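Determinación de la resistencia al deslizamiento en pavimentos cerámicos de zonas comunes

Memoria del proyecto de la asignatura Materiales de Construcción II
Autores: Liis Dzene, Zihan Duan, Gunārs Uibo
Tutora: Guilan Tang
Junio de 2021

1. Objeto

El proyecto estudia el comportamiento frente al deslizamiento de un pavimento de gres porcelánico gris en los pasillos y vestíbulos de la residencia Rinddale. Se pretende determinar si el valor de resistencia medido en servicio difiere del obtenido en piezas sin uso del mismo lote, y si la diferencia depende de la posición de la baldosa dentro del recinto.

Queda fuera del alcance la evaluación de la resbaladicidad con pie descalzo y la de superficies en pendiente superior al 6 %.

2. Antecedentes

La resistencia al deslizamiento de un pavimento cerámico depende de la microrrugosidad superficial, del estado de limpieza y de la presencia de agua u otros contaminantes. El ensayo del péndulo de fricción proporciona el valor Rd (también designado PTV o USRV según la norma de referencia). El Documento Básico SUA clasifica los suelos en cuatro clases: clase 0 para Rd igual o inferior a 15, clase 1 entre 15 y 35, clase 2 entre 35 y 45 y clase 3 por encima de 45.

El desgaste por tránsito peatonal tiende a pulir las crestas del relieve y a reducir Rd. El efecto no es uniforme: las franjas centrales de un pasillo reciben la mayor parte de las pisadas, mientras que las bandas próximas a los paramentos apenas se transitan. En estas bandas suele acumularse, en cambio, residuo de detergente, porque la mopa pasa con menos presión y el aclarado es incompleto.

3. Zona de estudio

El pavimento se colocó en una única fase. Ocupa 592 m² repartidos entre dos vestíbulos y cuatro pasillos. Las piezas son rectificadas, con acabado de imitación piedra y junta mínima. En los cuartos de servicio el alicatado de las paredes llega hasta el suelo, sin rodapié intermedio.

Se definieron tres tipos de posición:

Tipo A: eje de circulación.
Tipo B: banda lateral, a menos de 30 cm de un paramento.
Tipo C: rincón, en el encuentro de dos paramentos.

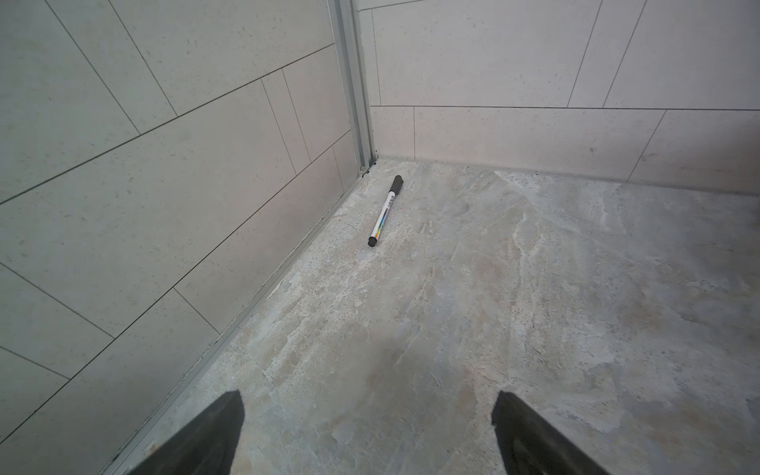 El tipo C se incorporó tras la visita previa de abril. En un primer planteamiento los rincones se asimilaban a la banda lateral, pero la tutora indicó que el régimen de limpieza es distinto y que convenía separarlos para no mezclar dos poblaciones en la misma media.

4. Método

Se empleó un péndulo de fricción con patín ancho de goma CEN, calibrado por el laboratorio Trillska. En cada punto se realizaron cinco oscilaciones en húmedo y se tomó la media de las tres últimas. El patín se reacondicionó con papel abrasivo al inicio de cada serie.

Se ensayaron 48 puntos, repartidos a partes iguales entre los tres tipos. En el tipo C la longitud de barrido y el tamaño de la base impiden apoyar el equipo contra los dos paramentos, de modo que el ensayo se hizo sobre la primera pieza entera accesible, con el barrido paralelo a la pared más larga.

La rugosidad Rz se midió con un rugosímetro portátil marca Aro. Las piezas de contraste procedían del sobrante de obra.

5. Resultados

Rd medio por grupo:

Piezas sin uso: 41
Tipo A: 34
Tipo B: 38
Tipo C: 36

El tipo A desciende a la clase 1, un punto por debajo del umbral. La rugosidad sigue el mismo orden salvo en el tipo C, que presenta una Rz casi igual a la de las piezas sin uso y, sin embargo, un Rd cinco unidades menor. En seis puntos de este tipo se repitió el ensayo tras un lavado con desengrasante alcalino y aclarado doble; el Rd medio de esos puntos subió a 40.

6. Discusión

La pérdida en el eje de circulación es compatible con el pulido mecánico. En los rincones la recuperación tras el lavado apunta a una película de residuo, aunque el número de repeticiones es pequeño y no se analizó químicamente el depósito.

La dispersión en el tipo B fue mayor de la prevista. Yutong Yao, que revisó los cálculos, propone excluir dos puntos contiguos a una puerta, donde el tránsito cruza la banda lateral. Se han mantenido en la media y se señalan en el anexo 2.

7. Trabajo pendiente

Repetir el ensayo en los puntos restantes del tipo C con el mismo protocolo de lavado. Comprobar la dosificación del detergente que aplica la contrata de limpieza, dato solicitado y no recibido a la fecha de entrega.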